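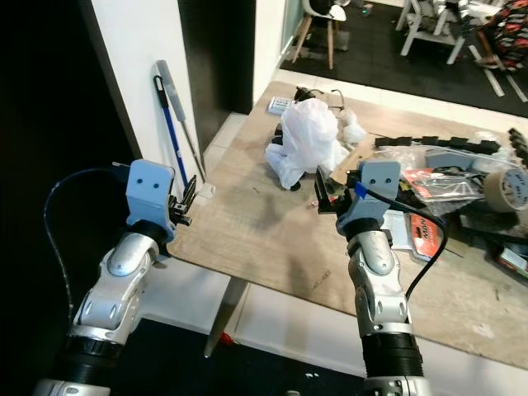
The bench at Duggan, both arms up.

The rule that gave them trouble was number 29. It said that no arm may move toward an object that a person has not released.

Svenja Harms had read it on the bus from the station and again in the hallway while she waited to be let in. It looked fine on paper. She had driven up from Toltum in past years to look at palletizers and paint cells, and every one of those places had a fence, and the fence settled most questions. Duggan had a table.

Malte Fröhlich met her at the door and gave her a visitor badge with someone else's name crossed out. He was twenty-four and had been running the bench since April.

"You want to see it go?" he said.

"I want to see you set it up. Then I want to see it go."

He nodded as if that was a letdown and walked her to the back.

The two arms stood side by side with their grippers at the height of her chest. The housings were a pale blue-gray and each had two dark holes in it, so that they looked like a pair of animals waiting for food. She kept that to herself. She put her folder on a chair and took out the checklist. It had 48 lines and she had written most of them.

"What's the job today?"

"Bags," Malte said. "Plastic bags, mostly. Pick up, move, put down. It's for the Mevon contract. They sort returns, and half of what comes back comes back in a bag."

"And the rest of this?"

He looked at the table. There was packing tape, a packet of something, a sheet of paper, a black tangle behind the bags.

"That's the table," he said.

She wrote on line six: work surface not cleared before operation. Then she thought about it and put a question mark next to it. Line six came from the paint cells. In a paint cell anything lying around was a mistake. Here the arms were supposed to end up in rooms where people lived and worked, and those rooms had tape in them.

"Go ahead," she said.

Malte did the setup well. He checked the stop button by pressing it, and then he checked it again from the other side of the bench, where a second button was taped under the edge. He moved each arm by hand through its range. He read the joint temperatures out loud though there was no one but her to hear them. When he got to the force limit he stopped.

"Volker has it at 88," he said. "Percent. Of the table in your standard."

"It's not my standard."

"Your name's on it."

"There are a lot of names on it," she said. "Why 88?"

"At 100 it's legal. At 88 he lets us eat lunch in here."

She wrote that down too, in the margin, where there was no line for it.

The arms started. They were slower than she had expected. The left one reached out, waited, and went down to the bag in the middle. It closed on a fold of plastic and lifted and the plastic slid out. It went down again. Malte stood with one hand flat on the bench by the button and did not look at her or at the screen. She liked that.

On the fourth try the bag came up and he let out his breath.

"Now a person," she said.

"Now?"

"Rule 29. Put your hand on something."

Malte put two fingers on the small wad of plastic to the right of the bag. The right arm had been on its way there. It stopped well short and stayed where it was. He took his fingers off. The arm waited, and then it went on.

"Again," she said. "But don't take your hand off. Just stop caring about it."

"What does that mean?"

"Look at the door. Talk to me. Lean on it."

He leaned on the wad with the side of his hand and asked her how the trip had been. She said there had been a delay at Hondotdale. The arm waited. They talked about the delay. The arm kept waiting, and she watched the clock on the screen, and after a while it was hard to find more to say about a train.

"It'll stay like that all day," Malte said. "That's the rule. I haven't released it."

"And at Mevon?"

"At Mevon they have somebody who rests her elbow on the table. They told us. She sorts with one hand and she's always got that elbow down. The arm on her station did 700 picks its first week. The one next to it did that before noon."

"So what did they do?"

He didn't answer that right away. He lifted his hand and the arm went on with its work.

"You should ask Volker," he said.

Volker Kramer had the office by the stairs. He was a big man who spoke quietly, and he had a copy of the standard on his desk with the corners turned down. He didn't get up, but he moved a box so she could sit.

"Mevon turned it off," he said when she asked. "On that one station. They called it a local adjustment. I found out from the log, eleven days later, and I had Tiago drive over and turn it back on."

"Was anybody hurt?"

"No. She got nudged a couple of times. She told Tiago she didn't mind. She was mad at him for turning it back on, to tell you the truth. She's got a count to make like everybody else."

"You should have reported it."

"I did report it. I sent it to Lindemann."

Svenja had worked for Rüdiger Lindemann for six years. She had not seen any report from Duggan.

"When?" she said.

He turned his screen so she could see the message. It was a good report. It gave the station, the setting, who had changed it and who had changed it back. At the bottom he had written that in his opinion the people at Mevon had broken the rule because the rule was badly made, and that they would break it again, and that he would like to talk about a time limit. He had proposed one. He had proposed what the arm should do when the time ran out, too, and none of it involved reaching for the object. It would back off, drop its fingers, and make a sound. If the person still didn't move, it would go pick something else.

Under that was Lindemann's answer. It said: Noted, thank you.

"It never goes for the thing under your elbow," Volker said. "I want to be clear about that. I'm not asking to weaken it."

"No. I can see that."

"It just quits standing there."

She read it through again. She was trying to find what was wrong with it, because that was her job, and she found two things. The sound would be ignored by the second day. And an arm that went off to pick something else was an arm moving near a person who thought it was stopped.

She told him so. He opened a drawer, got a pencil, and wrote both of them on the back of an envelope.

"The second one's real," he said. "I didn't think about the second one."

Tiago Prata came in then to ask about a cable and stayed standing in the doorway when he heard what they were on. He had been the one at Mevon, so she asked him what the woman did when the arm stopped.

"She doesn't look at it," he said. "That's the whole thing. When it moves she looks at it. When it's stopped she forgets it's there."

"So if it starts up after a long stop -"

"She'd jump out of her chair."

"What if it had to start small?" Volker said. "Lift straight up. Slow. Then wait again."

"How long?"

"Long enough to look up."

The three of them went back to the bench. Malte had eaten a sandwich in the meantime and was wiping his hands on his pants. Volker told him what they wanted. It took most of an hour to get it in, and Svenja sat and filled out the rest of the checklist while they argued about it. She passed them on 43 lines. She failed them on two, a missing label and a training record that had not been signed, and she left three open.

When it was ready she sat down at the table herself. Malte started to say something about visitors and Volker shook his head at him.

She put her elbow down on the plastic. She opened her folder with the other hand and began to read, and she made herself read, a page about floor markings that she had once spent a month on. The right arm came over and stopped. She read on. She got to the part about the width of the yellow line.

Something rose at the edge of her sight and she looked up. The gripper had lifted a hand's width and was hanging there with its fingers apart. It didn't do anything else. She looked at the two dark holes, and then past it at Malte, who had his palm by the button.

"Did you jump?" Tiago said.

"No."

"A little," said Malte.

"A little," she said.

The arm swung away to the far side of the table and went to work there. She kept her elbow where it was and watched it for a while.

On the train she wrote it up. She attached Volker's message with its date and said it had gone without an answer, which was going to make for a bad morning with Lindemann, and she did not soften it. She listed line six as unsuited to benches of this kind. Under rule 29 she wrote that the site was in compliance and that the rule should be amended, and she gave the wording the four of them had ended up with. She gave four names for it.

Then there was the station at Mevon. She had a form for that as well, and it asked for the name of the operator. She typed the station number and left the name blank, and when the form would not let her go on without one, she typed Harms, and in the comments she explained why. They could call her about it.

The train stopped at Hondotdale again. She moved her bag so a man could sit down.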